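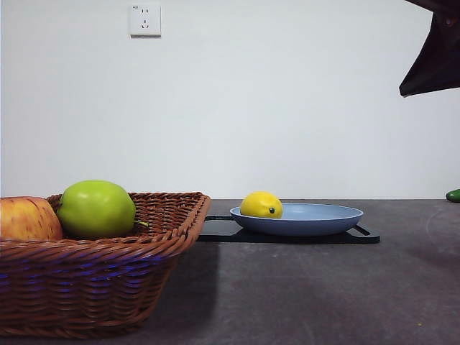 Robotics Club List – message view

Last updated: September 2, 2020

Subject: Re: fruit sorting task, rules and table setup
From: Nyokabi Waweru
To: club list

Answers to the questions that came in overnight. I have left the original message in place so people who joined the list this week can follow.

> Hi all,
>
> I'm on the Tian team and I have been reading the rules draft for the
> pick and place task. A few things are not clear to me.
>
> First, does the arm have to put the fruit down gently, or is it enough
> that it ends up on the plate? Our gripper opens fast and the lemon
> tends to roll.
>
> Second, are we allowed to move the basket before a run? With the
> basket on the left our arm has to reach over the rim at a bad angle,
> and the wrist joint gets close to its limit.
>
> Third, can we write our own grasp planner or do we have to use the one
> in the Ivent package? The draft says "club software" and I don't know
> if that means all of it.
>
> Last, how are the points split between the two rounds? Some of us have
> lab reports due the same week and need to decide what to work on.
>
> Thanks

On putting fruit down: it has to be at rest on the plate when the arm goes back to its home position. If it rolls but stays inside the rim, that counts. If it goes over the rim and onto the tray or the table, it does not count, and you may not push it back by hand. You can pick it up again with the arm if there is time left on the clock. The Penedano team had the same trouble with the lemon last year and fixed it by lowering the release height and opening the fingers in two steps. Their code is in the shared folder and anyone can read it.

On the basket: no, it stays where it is. Basket on the left, tray in the middle, plate on the tray. Every team gets the same layout, and the reach over the rim is part of the task. You can change the approach angle as much as you like. Coming in from above and tilting at the last moment works for most arms. If your wrist is hitting its limit, try moving the elbow out before you start down, and check that your joint limits in the config file match the ones printed on your arm. Two teams were using old values in January and lost most of a practice day to it.

Please also stop using the basket rim as a hard stop. It is wicker and it gives. If your planner treats it as a solid wall at an exact height you will either miss low fruit or drag the weave. Leave some margin.

On software: you must use the Ivent package for talking to the arm and for the emergency stop. Everything above that is yours. Write your own planner, your own color detection, your own anything. If you use someone else's code, say so in your README. I will change "club software" in the draft so it says this plainly.

On points: there are 2000 available in each round. Round one is the lemon, apples and green vegetable with positions known ahead of time. Round two is the same items with positions changed, and you will not see them until your run starts. A team that does well in round one and skips round two can still place, so if you have lab reports, do the reports and get round one solid.

Some other things that were not in the question but need saying:

The red and yellow apple is giving people trouble. Detectors tuned on a single color tend to find half of it and put the grasp point off center. Test on that one first. The green apple has a stem on it, so look at where your fingers close.

Highlights are the other problem. The overhead light puts a bright spot on the fruit and on the front edge of the tray, and a simple threshold will pick those up. Lower your exposure before you start changing code.

The Tresex gripper pads have arrived and are in the drawer under the bench. Take one pair per team and write your team name on the sheet. They are softer than the old ones, so you will need to redo your closing width.

Wipe the tabletop with a dry cloth when you are finished. No spray near the arm.

Send corrections to the rules draft to me directly – please don't start a new thread for each one.

Nyokabi

This site uses cookies to keep you signed in to the list archive. Accept | Settings

Contact the list owner | © Robotics Club | Back to top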